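Tulent Garment and Soft Toy Shaver, three months on
April 2024
Posted by the editor, Lerkano Home Notes

I have owned four fabric shavers and thrown away three, so I did not come to the Tulent with much goodwill. The box promises "like new in minutes" on knitwear, upholstery and soft toys. I have read that sentence on other boxes.

It cost me £20 in November, which is towards the upper end for something that runs off a USB lead and has a plastic bin the size of an egg cup. Inside you get the shaver, a spare blade, a small brush and a clip-on guard with three heights. The instructions run to one folded sheet, and the part about soft toys is two lines long. Both lines tell you to be careful.

On a bobbled lambswool jumper it did well enough. The cuffs and underarms came up clean after two passes, and the bin filled with the usual grey fluff. On a thin cotton-mix cardigan it nicked the fabric near a seam, with the guard on its middle setting. The maker would no doubt say I should have used the highest. At the highest setting it barely touches the bobbles.

Soft toys were the reason I bought it, and here I am less convinced. Long pile is simply the wrong job for a rotary blade. It takes the tips off the fur and leaves a dull patch you can feel with your thumb.

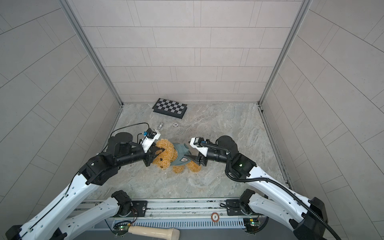 Short plush is another matter. An old rabbit with matted ears looked better after ten minutes, although I suspect the brush did most of the work. I then tried the same brush on its own on the other side of the rabbit, and I could not tell the two apart. A pet slicker brush from the market would do the same for less.

The battery is fine. I got through two jumpers and a cushion before it slowed down. The noise is a thin whine that sends the cat out of the room. The bin comes off too easily, and twice I have emptied it over my own knees.

My previous shaver, a Gustance, was cheaper and uglier and had a mesh that sat flatter on the cloth. It died when the switch went, so I cannot call it a better buy, but it never cut anything. The shop page for the Tulent shows 341 reviews, most of them five stars and most of them written, as far as I can tell, on the day the parcel came. I would give more weight to people who have reached the spare blade.

Buy it if your jumpers are thick and you have a steady hand. For toys, get a brush and some patience.

Contact us | © Lerkano Home Notes | Back to top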